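From: Yvonne Lockwood
To: Members, Trenbridge Archives and Local History list
Date: 26 Sep 2021
Subject: Re: Deposit of parish and business records: revised procedure

Dear members,

Thank you to those who replied to the draft procedure circulated in May. The responses have now been read by the Collections Office, and the text below sets out what has been settled and what remains open. I have kept the relevant part of Mr. Moura's message at the head of this one, as several of you referred to it by paragraph.

Jailson Moura wrote:
> Paragraph 4 of the draft asks depositors to supply a full
> list of contents before any boxes are accepted. For a
> church or a small firm this may be out of reach. The
> Candano mill papers came to us in tea chests, and the family
> had no idea what was in them. Had we insisted on a list,
> those papers would have gone to the dump.
>
> I would also ask that paragraph 7 be made clearer. Does
> "closed for review" mean that no reader may see the
> material, or only that it may not be copied?

On paragraph 4, the office accepts the point. The revised wording asks for a list "where one exists or can reasonably be made." Where there is no list, the depositor will be asked to sign a short statement giving the origin of the records, the rough span of years they cover, and the name of the person who last had charge of them. Staff will then prepare a box-level list after arrival and send a copy to the depositor for correction.

On paragraph 7, "closed for review" means that the material may not be seen or copied by readers. The review period has been fixed at two years from the date of deposit. It may be ended early by the head of collections, in writing, and it may not be extended without the agreement of the depositor.

Deposits of up to 500 items will continue to be received at the Trenbridge reading room by appointment. Larger deposits will go directly to the Prirkholm store, where there is a loading door and enough shelving to keep a collection together while it is being listed. Depositors are asked not to bring large collections to the reading room in stages.

Several members asked about packing. Records should be placed flat in clean boxes with lids. Metal clips and rubber bands may be left in place, and staff will remove them. Please do not use adhesive tape on any document, even where a page is torn, and please do not sort papers into a new order before they reach us. The order in which an office kept its files is itself evidence, and it can seldom be recovered once lost. Damp or moldy items should be bagged separately and mentioned at the time the appointment is made.

Loans for exhibition are dealt with in a separate paper. The present rule stands until that paper is issued: original records do not leave the building, and copies are supplied at cost.

The catalog of the Coutinho estate maps is now complete and comes to 2,000 entries. Readers may consult it at the desk. The maps themselves are to be requested one day ahead, as the oversize drawers are not staffed in the mornings.

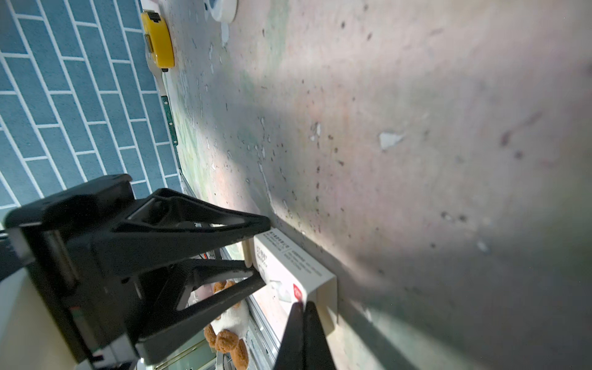 Sebastião Amaral has written to say that the signed statement should also record whether the depositor is making a gift or a loan, as the older receipts often leave this unsaid and families now ask for things back that the archive believed it owned. He adds that the Coutinho receipt is a case in point, with one line of text and no mention of ownership at all.

The office agrees, and a line will be added to the form. Existing depositors will not be asked to sign again, though any who wish to have their terms confirmed may write to Rosimeire Rocha at the reading room, enclosing a copy of the original receipt if they have it.

One matter remains open. The draft does not say what happens to records stored on disks or drives, and the comments received were divided. Natanael Guerra is preparing a note on the subject, which will be sent to this list for comment before it is added to the procedure. Until then, please contact the office before sending any such items.

Yours sincerely,

Yvonne Lockwood
Collections Office
Trenbridge Archives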